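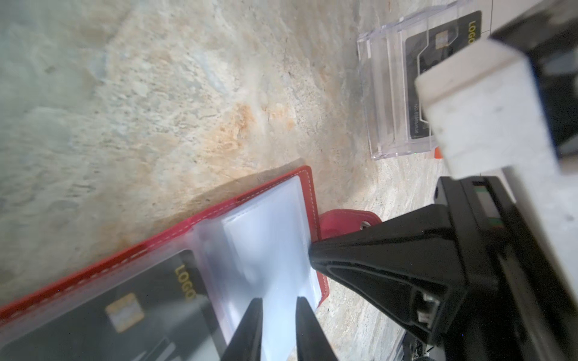 Sleeve insertion is a task that sounds like a demo and behaves like a grudge. You want a two-arm policy that opens a card holder, picks up a card and puts it behind a clear plastic sleeve, and you want it learned from demonstrations. The trouble is all in the sleeves. They're translucent, they're stacked, and from the wrist camera the top one catches the light and goes bright white-grey where it overlaps the others, so the edge you care about is the same color as three edges you don't. The Erdem method is our way of getting a policy through this without writing a sleeve detector, a job we tried once and don't discuss.

This page covers recording, labeling and training. It assumes you already have two arms calibrated to each other and Grellumer running on the control machine. If you don't, go do that, and we'll see you in June.

What you need

Two arms with grippers, a wrist camera on each
One fixed camera that sees the whole work surface
A card holder with clear sleeves, in a color your surface isn't
Cards that will fit the sleeves (check by hand, trust me)
Liletti, for marking up the recordings

Step 1. Decide what counts as a phase

Erdem splits every demonstration into four phases: present, open, insert, settle. "Present" is both arms getting the holder where it can be worked on. "Open" ends when one sleeve is apart from its neighbors. "Insert" ends when the card stops moving relative to the sleeve. "Settle" is everything after that, including the bit where the operator pushes the card one last time out of anxiety. Label the anxiety. The policy will learn it either way, and it's better to know where it lives.

Step 2. Record with both arms, even when one would do

Operators get lazy and pin the holder to the table with one gripper while the other does the work. Fine for the operator, bad for the data. Get a good share of recordings where both grippers have hold of the same piece. The policy needs to see what tension between the arms looks like before it discovers tension by itself at speed. 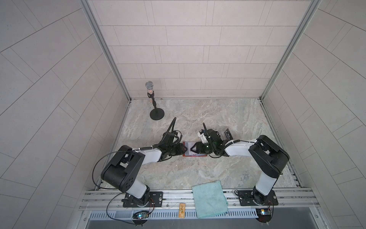
Both grippers on the red-framed piece, fingertips nearly touching.

Keep the gripping force low in Grellumer for these. Two arms that disagree by a few millimeters will settle the argument through your card holder.

We recorded 665 demonstrations. After Ekrem Kahraman had been through them in Liletti, 485 were left. He's a patient man with high standards, and the others mostly had a phase missing or an operator visibly giving up.

Step 3. Vary the start, and leave the clutter alone

Turn the holder to a new angle before each recording. Start some runs with a card already in place and the facing sleeve empty, so the policy can't get by on "holder is open, therefore nothing is in it." The wrist view should take in both sides of the holder at the start of each run. If all you can see is fingertips, back off and begin again.

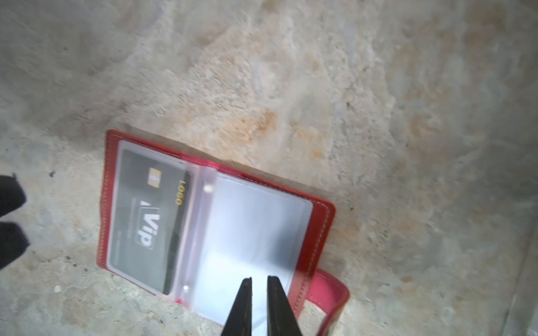
Step 4. Label the contact frame by hand

Liletti will offer to find first contact for you. Decline. It looks for a change in image motion, and a glare band sliding over plastic is a wonderful change in image motion. Scrub to the frame where the card edge meets the sleeve and mark it yourself. Use the wrist camera for the marking and the fixed camera to break ties. With black grippers and black cards the fixed view alone will have you guessing, and you'll guess late. Small white printing on a card helps a lot.
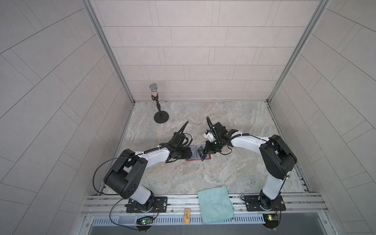

Step 5. Train, then test on the angles you skipped

Train the four phases together with the phase label as an input. Separate networks per phase gave us better loss curves and worse card insertion, and we kept the curves for a poster.

For testing, use holder angles that don't appear in the recordings. At Cosoleo we ran 162 trials this way and counted 104 as successes, meaning the card was fully behind the sleeve and the holder was still one object. Most of the failures were in "open," where the gripper took two sleeves at once and carried on in good spirits.

If yours does the same, go back to Step 2 and record more openings before you touch the learning rate. We touched the learning rate first. It took a week and changed the learning rate.

Last updated April 4, 2020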